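To: floor-list
From: Mieke Van Wijk
Subject: Re: Sorting bench and the new roster

On the roster question, Arnout Van Damme wrote:

> Can someone tell me what happens to the four of us on hand sorting
> once the arm takes over the bench? I've read the notice from Saren
> twice and it talks about throughput and not much else. I've done
> this job for 10 years and would like to know where I'm standing
> in August.

Arnout, I asked upstairs and this is what I got.

No positions go. Hand sorting drops from four people to two per shift, and the other two move to checking and repacking. Pay grade stays the same. The colour allowance for the inspection lamp work doesn't carry over, and I've told them I think that's wrong.

The arm is still on trial pieces. It works on a board with plastic blocks in red, green, blue and yellow, and pushes them about with a plain rod. Real stock from Broltard comes later, and the date hasn't been set.
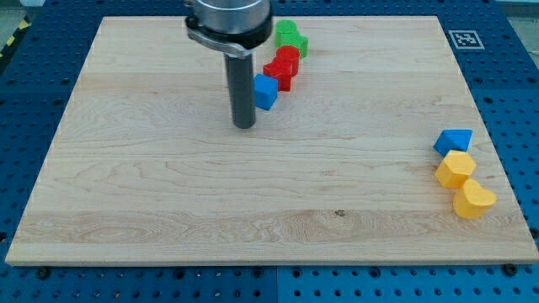

Jasper Stevens asked me to pass on that the people who already know the bench should be the ones trained to run it, before anyone is brought in from outside. He also wants the training done in paid hours, with the first sessions on day shift so the night crew can swap in.

I agree with him on both. At the Lambrechts site they trained two people and left everyone else to pick it up, and whenever those two were on leave the line sat idle. Management says our plan will cover all operators, but I haven't seen it in writing.

One more thing. The target of 385 pieces an hour in the notice is for the whole line, including the manual stations. It isn't a figure for any one person, and if a supervisor reads it to you that way, please let me know.

I'm in the lunch room at 12.30 if you'd sooner talk than write. Send me anything you want raised at the next meeting and I'll add it to the list.

Mieke

Floor-list archive | Contact the list owner | Copyright Saren | Back to top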